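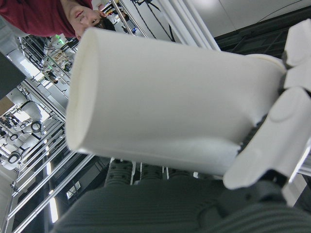 2 min read

Felista Kimaro has heard the pitch for the plain white canister more than once, and she still isn't sold.

"It's a cup without a handle," she says. "They want me to be excited about a cup without a handle."

Kimaro buys for Altow, a housewares shop with 40 feet of shelf for storage and not an inch to spare. Wekesa Rugemalira of Trorkell would like some of it. His canister is white and matte, with a thick rounded rim, and he has been working on it since May.

"People are tired of shiny," Rugemalira says. I ask which people. He mentions a survey of 138 shoppers, then concedes that most of them were already customers. "But they liked it," he says.

What do they keep in it? "Spoons. Pencils. Whatever you want." Kimaro, told this later, laughs. "I have nine things on the shelf for pencils."

She is also bothered by the finish. Matte white shows every fingerprint, in her experience, and she doesn't trust a soft-looking wall to keep its shape. Rugemalira says dents are "a question of handling."

He wants an opening order of 300. Kimaro has offered to try 40, returnable.

"He hasn't called back," she says.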